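Skisemon: registos de partidas em ecrã partilhado
Ficheiro LEIA-ME do conjunto de dados, versão 2
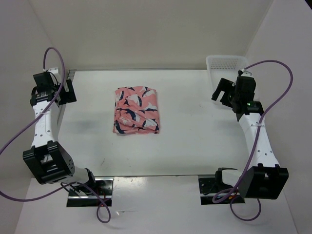
Um utilizador do fórum da Vunel perguntou, em fevereiro, se as partidas abandonadas contavam para a taxa de vitórias, porque os valores dele não batiam certo com os da tabela publicada. Não contam. A coluna estado distingue "concluida" de "abandonada", e só a primeira entra no cálculo.

Conteúdo
O conjunto reúne registos do Skisemon, jogo de corridas e combate para dois a quatro jogadores. Cada linha corresponde a um jogador numa partida. Há 17 colunas, descritas em colunas.txt. Os mapas incluídos são Giddale e Zaugg - os restantes foram retirados porque a numeração das zonas mudou entre versões do jogo.

Formato
CSV em UTF-8, separador ponto e vírgula, vírgula decimal. Os tempos estão em milissegundos desde o início da partida. Um campo vazio significa valor não registado; zero significa zero.

Recolha
O servidor grava a posição de cada veículo 50 vezes por segundo. Os ficheiros distribuídos contêm apenas os eventos: partida, troca de arma, dano, eliminação e chegada. As posições completas não são publicadas por causa do volume.

Limitações conhecidas
- Em Zaugg, cerca de 71 partidas têm o campo arma_inicial vazio. O erro vem do menu de seleção e não foi corrigido retroativamente.
- O dano por colisão é atribuído ao veículo mais rápido, mesmo quando a culpa é do outro.
- Jogadores que mudam de comando a meio da partida recebem um segundo identificador.
- Não há dados de jogo em rede.

Alterações face à versão 1
A coluna pontos passou a inteiro. Os nomes dos jogadores foram substituídos por códigos. Foram eliminadas linhas duplicadas em Giddale.

Utilização
Livre para fins não comerciais, com indicação da origem. Para comparar armas entre mapas, convém normalizar pela duração da partida - em Giddale as corridas são bastante mais curtas.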